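The Trasberg folding mat: a month of doing the laundry on the bed

8 September has come round before I've got my summer things put away, so you can guess how keen I am on folding. I do it on the bed because there's nowhere else to do it. The ironing board lives behind a door with a bike in front of it, and the kitchen table usually has somebody's breakfast on it well into the afternoon. So when I saw the Trasberg mat in the Plendness end-of-season list I thought, go on then, and ordered one at the beginning of August.

It's a simple thing. A checked cloth with a red border, soft enough to roll up, and you spread it over the foot of the bed and fold on top of it. The pattern is squares and bands in red, pink and white, and some of the squares have a curly letter A printed in them, while others have rows of little characters. My name doesn't start with A and neither does anyone else's in the house, but I've grown fond of it. It clashes horribly with my patchwork sheet and I've stopped noticing.

What I wanted to know was whether it would make any difference to dark clothes. Anything navy or black that goes down on our bedding seems to come up wearing half the blanket, and I spend ages with the sticky roller.
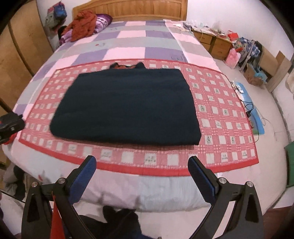 Well, it does help! I still get the odd bit of fluff on collars (collars are hopeless, they pick up everything) but the flat parts come off the mat much cleaner, and I've used up far fewer roller sheets this month. I also like having a surface that doesn't rumple every time I lean over it. A bedsheet slides about under your hands and you end up chasing the sleeve. The mat stays put if you smooth it down first, though a quick tug on a loose corner and off it goes, so don't try to drag a heavy pile across it.

The squares turn out to be the best part for me. I line the hem up with one of the bands, bring the sides in until they match another row, then fold up from the bottom. My jumpers now come out nearly the same width, and they fit the drawer properly for the first time since we bought it. I wouldn't call the grid a ruler, mind you. If you're the sort who wants every T-shirt identical you'd be better off with a proper folding board. I had the Fokar one for a while and it was very precise and very noisy, clack clack clack, and it cracked along a hinge. I don't miss it.

Now the grumbles. The mat creases if you fold it up for storage, so roll it. The border on mine has a mind of its own and curves when I want it straight, and the pattern is busy enough that I once lost a white sock on it for a good five minutes. I'd have liked a plain version too, but Trasberg only had the check when I looked.

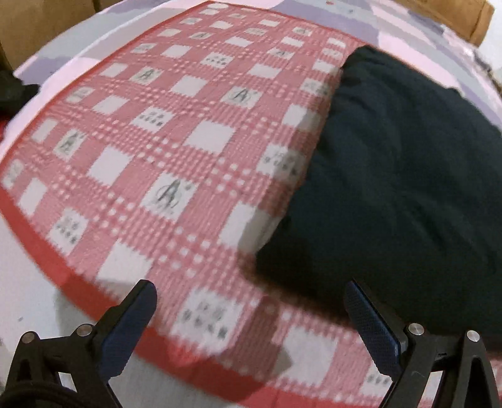 Geum-ok Ha
Home and laundry reviewer

Washing it was easy enough. I've had it through the machine 2 times, on a cool wash with the towels, and hung it over the banister. I haven't tried the tumble dryer and I'm not going to, as I've ruined enough nice cloths that way.

A friend asked if it's worth having when an old tablecloth would do the same job. It might! If you've got one with a decent check and a bit of weight to it, try that first and keep your money. I didn't have one, and the thinner Chae cloth I'd been using wrinkled up under anything heavier than a vest.

I'm keeping mine. It lives rolled up at the end of the wardrobe, next to the spare pillowcases, and comes out whenever the basket gets too full to ignore.

Four stars from me, and I'd go higher if they made it in blue.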